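# Three weeks in with the linen sheets

I finally did it. After years of sleeping on the same tired cotton set (the one with the thin patch where my heels go), I bought linen, and I have opinions! I've been boring everyone at work with them, so now it's your turn.

The set came from Prondirham, a small shop I'd been circling for ages. I kept putting them in the cart and then closing the tab like a coward. Then my tax refund landed, and I bought a flat sheet, a fitted sheet and two pillowcases in a color they call oat. It's beige. I love it anyway.

First impressions: stiff. I put them straight on the bed out of the package, which the little card says not to do, and the first night felt like sleeping in a nice paper bag. I washed them the next morning on cool with half the soap I'd normally use and hung them over the shower rod, and they came off it a different fabric. Softer, slouchier, and that smell! Like a hayfield that has its life together.

I'm on wash number 9 now and they're still changing. The pillowcases have gone softest, I guess from having a face rubbed on them every night. The fitted sheet is a bit behind. It shed a lot of lint during the first few washes, enough that I cleaned the dryer screen twice in one cycle, and then it mostly quit.

I should talk about wrinkles because people always bring them up. Yes, they wrinkle. I make the bed, I pull everything tight, I go get coffee, and when I come back it looks like a dog has been in there. I used to iron pillowcases. I have given that up and gotten a piece of my Sunday-night self back.
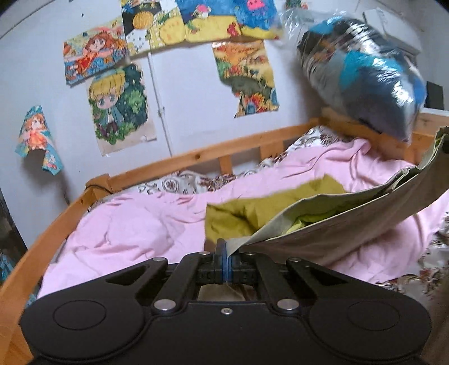 **Do you really need to buy a top sheet to go with a linen fitted sheet?**

If you use a duvet with a washable cover, you can skip it and save the money, but if you sleep under a blanket or a quilt, get one, as it's far easier to wash than the quilt is.

I fall in the second group. My quilt is a big heavy old thing that barely fits in the washer, and it takes two days to dry on the porch rail. With a sheet under it I can go a whole season between quilt washes. Also, in warm weather the top sheet *is* the bedding. Last night I slept under just that with the window open and it was perfect.

Before I ordered, I got swatches from three places, which I can't recommend enough. Most of them send you a square the size of a coaster, but you learn a lot from a coaster:

- **Prondirham**: medium weight, a few visible slubs, got soft fast. The winner.
- **Qaisi**: beautiful and very smooth, almost too dressy for me. The full set would have cost more than my mattress topper.
- **Jirus**: the cheapest and also the roughest. It did come around after a few washes, and I'd happily use it for curtains or a tablecloth.

I washed each swatch with my regular laundry and then kept them in my coat pocket for a week so I could fiddle with them on the bus. Very scientific. One of them is now a bookmark.

A few other things I've picked up. Skip fabric softener completely. Take them out of the dryer while they're still a tiny bit damp and shake them hard, like you're mad at them. Measure your mattress depth, with the topper on, before you order a fitted sheet. I didn't, and the bottom left corner pops off if I roll over with any enthusiasm. I've sewn a strip of elastic across that corner and it's holding so far.

What I still want is a bedspread for fall, something with a little weight. Grernetti has a waffle one in rust that I've looked at way too many times. If you own it, tell me if it snags! My cat has views on waffle weave and she expresses them with her feet.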